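手持夹爪保养串来了!攒了好久的小经验,今天一口气发完。说的是我们这边天天在用的那把灰色手持夹爪,大家叫它 Clikow,用到现在三个多月,指垫换过,旋钮拆过,标定重做过不知道多少遍。

先说指垫,因为问的人最多。这玩意儿是消耗品!是消耗品!是消耗品!我刚接手的时候把它当成结构件,磨到发亮了还在用,夹布料老打滑,我还去怪控制参数,调了整整一个下午。换一对新的,当场就好了。

怎么判断该换:拿手电侧着照,看网纹。网纹还立着就继续用,中间一块开始反光就换。我现在是每记满500次夹取看一眼,上一对撑到了第17天(夹的东西杂,硬壳的多,磨得快)。单夹布料应该能久很多。

清洁用无纺布加一点点异丙醇,顺着纹路擦,擦完敞着晾干再装。千万别用牙刷!我用过,刷毛断在网格缝里,拿镊子挑了半小时……那天晚饭都没赶上。

装指垫有个小窍门,是 Shota Nagano 教我的:先把垫子后端卡进去,手指从下面托着凹槽底,再往前推,听到很轻的一声"嗒"就到位了。我以前是从正面硬按,十次有三次装歪,歪一点点肉眼看不出来,一夹薄东西就露馅。

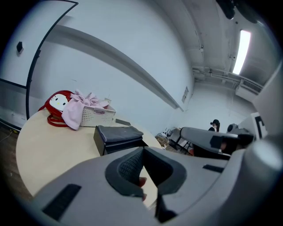
Clikow 上桌,指垫这一圈网纹就是我说的重点检查位置,指尖在凹槽底下那个缺口。

接着说外壳上那条黑色橡胶条。之前有一阵子它老是翘边,手一出汗翘得更厉害。我试过双面胶(两天就完蛋),试过热熔胶(丑,而且抠不干净),最后用的是 Ostermann 那款薄的丙烯酸胶片,裁得比胶条窄一圈,压住等一晚上。到现在没翘过,开心!

贴之前一定要把旧胶全部搓掉。我图省事留过一小截,结果那一截正好鼓起来,握着特别硌手,又返工。搓旧胶用橡皮就行,普通文具橡皮,比什么除胶剂都好使,也不伤塑料。

旋钮。圆的那个。有人评论说拧起来发涩,我这把也涩过。拆开一看里面是布料的细毛,一圈一圈缠在轴上,像个迷你毛线团😂 用镊子夹出来,轴上点一丢丢干性润滑,别用油!油会粘更多毛,过两个礼拜你会得到一个更大的毛线团。

拆旋钮的时候记得先拍张照片再动手,记住零位朝哪边。我第一次没拍,装回去差了一个齿,开合行程对不上,还以为编码器坏了,差点下单买新的。

说到行程,标定我是这么做的:完全张开读一次数,完全闭合读一次数,重复五遍,看每遍之间差多少。我这把张开读372,闭合读308,两边各自跳动不超过2我就放行。超过了先别急着重标,先去看指垫有没有装歪,八成是它。

顺序很重要,指垫→旋钮→行程→相机。反过来做等于白做,指垫一换闭合值就变了,前面标得再漂亮都得重来。这条我写在便利贴上贴在电脑边上了,字写得巨大。

相机镜头这块简单讲。广角镜头嘛,手指印糊上去你在小屏幕里根本看不出来,回到大屏一放,整个右上角一团雾。现在每次开工前用镜头布转圈擦三下,然后对着日光灯看一眼有没有拖影,没有就走。

还有镜头支架的螺丝!会松!不是那种晃得很明显的松,是你用手轻轻推,画面里的夹爪会动一点点。我的办法是拧紧以后用白漆笔画一道线,横跨螺丝头和底座,每天瞄一眼线有没有错开。超级笨但是超级管用。

螺丝胶我用的 Flenier 低强度的,蓝色那瓶。高强度的别碰,下次拆不下来,别问我怎么知道的。

再说桌子。很多人只管夹爪不管桌子,可是桌面上东西放什么高度,直接影响你手腕的角度。我喜欢先练软的再练硬的:布、毛巾、小包的提带,这些轻轻一夹就变形,指垫有没有问题马上能感觉出来。比拿方块测有意思多了,也更接近平时真的要做的事。

布料是最好的体检项目。从篮子边上夹一角,慢慢提起来,停两秒,看它往下溜多少。新指垫基本不溜,旧指垫会一点一点往下滑,滑得你心里发毛。我现在每天开工第一件事就是这个,一分钟搞定。

提带也推荐!细带子会往凹槽中间跑,能看出两边的垫子对不对称。如果带子总是偏向同一侧,回去检查那一侧的卡扣。

我自己的每日清单(早上九点开工前):看网纹,擦指垫,擦镜头,瞄白漆线,开合五遍读数,夹布停两秒。熟练了以后一杯咖啡还没凉就做完了。

每周再加:橡胶条四个角按一遍,旋钮拧到底听声音,线缆从头捋到尾。线缆最容易坏的地方是出壳那一小段,老是被弯,我给它套了一截弹簧护套,从 Trevix 的配件盒里翻出来的,尺寸居然刚刚好!

备件我常备三样:指垫两对,橡胶条一根,支架小螺丝一小袋。螺丝真的会掉,掉到地上就找不到了,尤其是木地板的缝里。桌上放个带磁的小碟子,能救命。

收工之后别让夹爪闭合着过夜,留一条缝。一直压着的话,第二天垫子上会有个印,读数会飘一阵子才回来。我六月那次就是忘了,早上怎么标都差几个数,活动了十来分钟才正常。

有朋友问要不要给外壳贴保护膜,我觉得没必要。塑料壳磨花了不影响用,贴了膜反而滑,手心一出汗更握不住。有那个工夫不如多擦两遍镜头。

还有一个没搞定的问题,求助一下:换新指垫的头几十次夹取,感觉摩擦力会比后面大一截,像是有个磨合期。你们是直接用,还是先空夹几轮?我目前是先拿旧毛巾夹个几十下再正式开工,但说不好是不是心理作用。

下次写线缆护套怎么剪,我拍了一堆步骤照片还没整理。有换过第三方指垫的朋友,评论区说说手感呀,想抄作业!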